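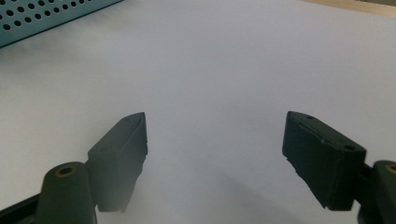
Two dark green finger pads over a sheet of white paper.

Gistdale Episode Notes: read me first

Hello, and welcome! Gistdale is a plain collection of recaps for the long-running teatime soap Prulska, typed up by Kayode Tamuno and tidied by whoever has a free evening. There are 209 recaps so far, one text file per episode, and they cover 13 storylines from the Pluketti wedding right up to the night old Mrs Olatunji changed her will (poor Mrs Olatunji — she deserved better from that family).

What you get in each file
Episode title, who appears, a recap, and a spoiler mark of yes or no.

Known gaps
2 episodes from the hospital fire story are missing, and I would dearly love to have them. Cousins who share a first name are sometimes muddled in the early files, so do check before you quote anything.

Using it
Copy, quote and argue with it as much as you like, with a mention of Gistdale somewhere. New recaps go up on Monday, usually after tea.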